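Two-Handed Sweeping (robot learning)

Two-handed sweeping is a household task used to test how well a robot can coordinate a pair of arms when each one is holding a different tool. One arm has the broom, the other has the dustpan, and the stuff on the floor has to end up in a bucket. I've been keeping this entry going for a while now, mostly from my own notes on the Kakakhel training method, so expect a bit of opinion mixed in with the facts (I've tried to flag it).

Where the task comes from

Folding towels and stacking cups got most of the attention early on, and I get it, they look great in a demo. Sweeping was treated as a job for robot vacuums. The Sorel project went the other way and put it in the first version of its home task list, with a broom and a dustpan and no special tools allowed. Vedari, a smaller project that shared some of the same people, picked it up soon after and added the rule that the pan has to be emptied before a run counts as finished.

I still think that rule made the task interesting! Pushing crumbs into a pan is one skill. Carrying a loaded pan over to a bucket without tipping it on the way is a whole other one, and plenty of early policies that were fine at the first part fell to pieces on the second.

What makes it hard

The broom bends. That's most of it, really. A rigid tool goes where the gripper goes, but bristles drag behind, spread out when you press, and flick things when they let go. The arm only knows where the handle is, so the policy has to learn from the cameras what the other end is up to.

Then there's timing. The pan has to stay low and still while the broom comes in, and people do this without thinking, giving the pan a little nudge forward at the end of each stroke. Policies trained on one arm at a time never pick up that nudge - each arm does its own part nicely and the crumbs go under the lip of the pan.

Floors matter more than I expected, too. Shiny stone is easy to push things across and hard to see things on, especially if it has a pattern. Busy gray veins can look an awful lot like a trail of dust to a network that learned on plain tile.

The Kakakhel method

The method trains both arms as one system, with 16 future steps predicted at a time for the pair together. The training set for the main result was 1091 demonstrations recorded in 7 homes, all done by people steering the arms by hand from a second set of controls. Nothing was staged much: furniture stayed where it was, and the person running the session picked where to put the bucket.

A typical setup has the broom in the left gripper, held upright, and the dustpan in the right, held by its handle, with the black bucket on the floor between the two arms. 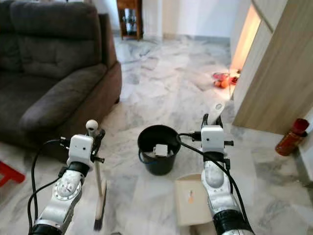
Results

The headline finding was that joint training beat separate training by a wide margin on the emptying step and by only a little on the sweeping step. That matches what I'd have guessed, though I'd have guessed a smaller gap. Failures fell into two main groups: the broom sliding around in the gripper after a hard stroke, and the pan tipping early on its way to the bucket.

A repeat by the Grallov group used a stiffer broom and got cleaner strokes but more scattered crumbs (they bounce!). They also tried leaving out all the homes with patterned floors, and the policy got noticeably worse on plain floors as well, which I don't think anyone has explained properly yet.

Open questions

Wet messes haven't been tried as far as I know. Neither has switching hands partway through, something people do all the time when they hit a corner. I'd also love to see a run where the bucket gets moved in the middle of the job, and I'll add it to this page if one turns up.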